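The Fruit Bowl Is Not a Storage System

Kitchen tips from the Sugawara Street page, updated Sep 13, 2021

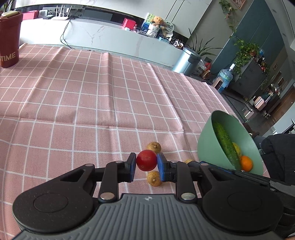
Cherry tomato, with the cucumber and the citrus waiting in the green bowl.

I own one good bowl. For years everything that came home from the market went into it, on the theory that a thing grown on a plant belongs with other things grown on plants. Then one May I reached under the oranges for a cucumber and my fingers went in up to the second knuckle. What follows is what I do these days.

SORT BEFORE YOU STACK

Tip the shopping out on the table first. A tablecloth is better than a bare top for this, as small round things roll and a creased cloth slows them down. I leave the fold lines in mine on purpose, or that's what I tell my mother-in-law.

Look each piece over while it's out. Anything split, weeping or soft on one side goes next to the cutting board and gets eaten today. One bad tomato at the bottom of a bowl will get to work on its neighbors, and you won't smell it until it has finished.

Don't wash yet. Water left in the stem end of a tomato or the folds of a bumpy cucumber is an invitation to mold. Wash when you're about to eat. Strawberries, same thing. People argue with me about strawberries and then they throw out strawberries.

CHERRY TOMATOES

Keep them out of the fridge until they're fully red and as soft as you like them. The cold takes the flavor out and turns the inside mealy. Once they're ripe you can refrigerate them to buy yourself a few days, but let them sit out for half an hour before they go on a plate.

One layer, in a shallow dish, no lid. If they still have their green caps, leave them on. If they've lost them, set them stem end down. It slows the drying out, and they look very well behaved.

A faint mark or a small scar on the skin is nothing. Press gently: firm with a bit of give is right. If it dents and stays dented, that one is sauce.

Too many to eat? Halve them, salt them, put them in a low oven with oil and forget them for 2 hours. I mean forget them within reason. Set a timer.

CUCUMBERS

The cucumber is the diva of the vegetable drawer. Too cold and it goes glassy and pitted, too warm and it goes yellow and bends like a garden hose. The front of the middle shelf suits it best. The back of the fridge is where cucumbers go to be found in the spring.

Dry it, wrap it in a paper towel, and put the whole thing in a bag left open at one end. Change the towel when it feels damp.

Keep it away from ripe bananas, melons and tomatoes. They give off ethylene, a gas that hurries ripening along, and a cucumber has nowhere good to ripen to. A cucumber can sit in the bowl with the citrus for an afternoon and look handsome. Move it before bed.

If one has already gone a bit limp, trim both ends and stand it in cold water for an hour. It won't be young again but it will slice. Junpei Murakami, my neighbor across the landing, peels his in stripes and salts the slices for ten minutes before squeezing them out, and I have never had a watery salad at his table. I have had some very salty ones.

ORANGES, LEMONS AND THE REST OF THE CITRUS

These are the ones that really do belong in a bowl, for a week anyway. After that, the fridge. A cold orange keeps for weeks and peels just as badly as a warm one.

Choose by weight. Pick up two of the same size and take the heavier one, which has more juice in it. Color will mislead you. Plenty of oranges are perfectly ripe with green on them, and plenty of bright ones are dry as a doormat inside.

Turn the bowl out every couple of days and check the undersides. Green fuzz always starts where one fruit leans on another. Take out the fuzzy one and wipe down whatever was touching it.

Roll a lemon hard under your palm before cutting it. Zest first, squeeze after. Everybody has done this in the wrong order, and there is no recovering from it with dignity.

SMALL BROWN FRUITS IN GENERAL

Longans, small russet-skinned things, whatever was in the net bag by the register. I group them because I treat them all the same way, with suspicion, and because they all hide their age. A tan skin with speckles looks identical on day one and day nine.

So go by feel and smell. A thin-shelled fruit should feel full and a little springy. If it's light for its size or gives a rattle, it's drying out inside. If it smells like wine, it's too late, unless you wanted wine.

Loose ones keep better in the fridge, in a paper bag inside a plastic one. The paper soaks up the damp and the plastic stops them from turning to leather. Write the date on the paper. You will think you'll remember.

ABOUT THE BOWL

Wide and shallow beats deep and pretty. Mine is deep and pretty, so I've had to learn manners. Two layers at most, heavy things underneath, and nothing under the heavy things.

Line the bottom with a folded dish towel. It cushions the lowest fruit and takes up any juice, and it goes in the wash with everything else.

Keep the bowl out of the sun and off the top of the fridge, where the warm air collects. Mine lived up there through an entire summer. I was seventeen kinds of surprised by the fruit flies.

On the subject of flies: an inch of cider vinegar in a jar, one drop of dish soap, and plastic wrap over the top with a few holes poked in it. Put it beside the bowl overnight. It works, and it is disgusting, so empty it before guests come.

THE CLOTH

Tomato and citrus both mark a tablecloth, and a pale grid pattern shows everything. Blot a tomato spot from the outside in, then run cold water through from the back. Hot water will set it for good. A dab of dish soap, ten minutes, rinse, and only then the machine.

Orange juice looks like nothing when it's fresh and turns brown when you iron it. Rinse the spot even if you can't see it. Then check again before the dryer. A stain that has been through the dryer is a pattern.

If the creases bother you, spritz the cloth with water once it's on the table, smooth it out with your hands and walk away. It gets most of them. For the rest I put a bowl on top.

FROM THE MAILBOX

Masaru Kikuchi writes to ask if those green produce bags do any good. I tried a pack of the Drondar ones against plain paper towels in an open bag. The lettuce liked them. The cucumbers couldn't tell the difference and neither could I. Rinse and reuse them if you have them, but I wouldn't make a trip.

Another reader wants to know if you can put cut tomatoes back with the whole ones. No. Cut side down on a small plate, covered, in the fridge, and eat them tomorrow.

And to the person who asked what I do with the half lemon that lives in every refrigerator door: I rub the cutting board with it, and then I run it around the sink. After that I put it back in the door, where my husband finds it.

Next month: onions and potatoes, and why they should be kept in separate rooms.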